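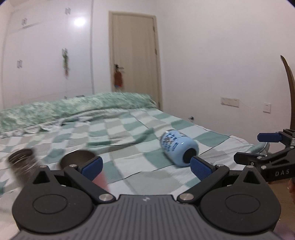 How to Take a Better Penalty Kick

My old coach at Nedwood, Wendell Villanueva, used to say that a penalty is the easiest kick in soccer until you have to walk up and take one. I missed plenty before I settled on a routine, and I've been teaching it to my under-17 players ever since.

Pick your corner before you touch the ball. Low and just inside the post is a fine choice for most people, and once you've picked it, please don't change your mind! Set the ball down yourself, with the valve facing you if you like (I do, out of habit), and take four or five steps back at a slight angle.
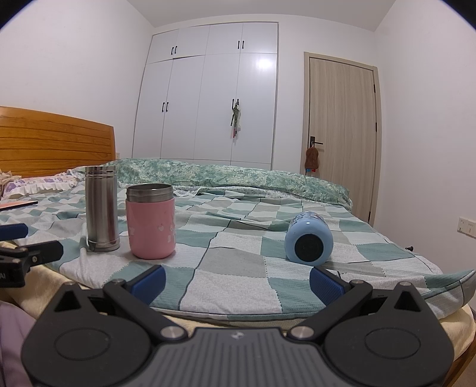

Now breathe out and wait for the whistle. There's no rush once it goes - a second or two is fine. Run up at a steady pace, plant your standing foot beside the ball with the toes toward your target, and strike through the middle with the inside of your foot. Keep your head down a little longer than feels natural.

Try 34 kicks a week, a few at the end of each practice when your legs are good and tired.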